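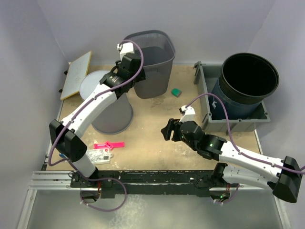
Photo: Kiran Malhotra

3.2 What people wanted from a new worktop

I went into this bit of the study expecting everyone to talk about colour, and I was wrong! We had 335 replies from Nultmont households who'd had a worktop replaced, and 187 of them put depth first (mostly so the kettle and the chopping board could live on the same run). Colour came a long way down. Signe Hägglund, who coded the answers with me, found the same thing in the older Karus survey, though that one only asked owners and left tenants out, so I wouldn't lean on it too hard.

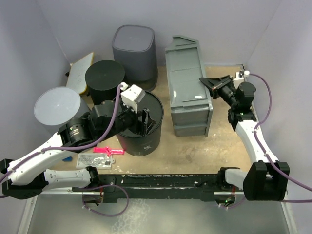
Figure 4. Two-arm workspace, left gripper reaching into a black bin.

Cost was messier. Fitting bills ran from 877 to 2,000 pounds, and I couldn't get the sink cut-outs separated from the rest, which still annoys me. I come back to them in section 3.4.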